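Notebook, May. Sourdough/rye bench, back room at Rukach

Long one today because I want it all down before I forget which jar was which.

Started at 4:30 in the morning with the Gasser rye, the coarse one. Mixed two levains side by side, both at 100 percent hydration, both from the same mother, one fed with the coarse and one with the fine Drurkley flour. Same water, same spoon (rinsed, I promise, Geert). The Drurkley one took off like a rocket! It had domed and was starting to sag by the time I'd finished breakfast, and the Gasser one was just sitting there looking like wet cement. I nearly tossed it. Glad I didn't, see further down.

Water was too warm again. The tap in the back room swings all over the place until the boiler settles down, so from now on I'm filling the big jug the night before and leaving it on the shelf. Somebody please write JUG on the whiteboard, I keep meaning to.

Dough one (Drurkley): 200 grams of levain, salt at the end, no yeast. Sticky, smelled like green apples, very easy to scrape. Went into the small tin and was ready before I was, so it overproofed a bit and has that flat, slightly pitted top. Crumb is fine though. A little gummy in the bottom third. I cut it too early, I always cut it too early.

Dough two (Gasser): same recipe to the gram. It wanted more water, I could feel it wanted more water, and I held back so the comparison would be fair. Stiff as putty. I left it in its tin under a damp cloth, went home, ate, fell asleep on the couch, and didn't get back to it until late in the evening. 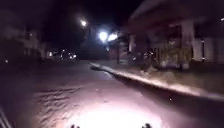
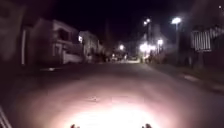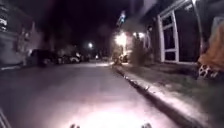
Street after dark.

So, back at the bench, and the Gasser loaf had come up beautifully. Little pinholes all over the top, which is exactly the sign I look for with rye. Into the oven hot, steam for the first few minutes, then down and a long slow finish. Probe read 43 in the middle when I first checked, way too early, I was just being nosy. I closed the door and made myself wash tins.

Mirjam Baumgartner: I'd bet the coarse flour isn't slow at all, it just drinks later. Give it a soak with half the water for a few hours before the levain goes in and I think you'll see the two doughs line up. And please stop being fair to it, if it wants water, give it water.

Okay, yes, that's a good point and it bugs me that I didn't think of it. The putty feel was gone by the evening, so it was taking up water the whole time I was waiting. The comparison was only fair on paper. Next round: soak the Gasser, leave the Drurkley as is, and judge by the pinholes and never mind the clock.

Tasting, next morning, both loaves wrapped overnight. Drurkley is mild, a bit sweet, good toast. Gasser is a whole other animal, dark and sour with a kind of malty thing at the back, and the crust fights you. Geert De Smet had three slices with butter and wrote "more salt" on the bag, so salt goes up a touch on the next one. I liked it as it was, but he's usually right about salt and I'm usually stingy with it.

Other stuff. The mother is batch 47 now if the lid is to be believed, and she needs a new jar, the rim on this one has a chip. The Cunondale tins stick at the corners no matter how much I grease them, so I'm going to try dusting them with bran over the butter. Oven light is out again. There's a bag of caraway open on the second shelf, use it up, it won't keep its smell much longer.

Left to do: soak the Gasser tonight (half the water, lid on, cool shelf), feed the mother, fill the jug.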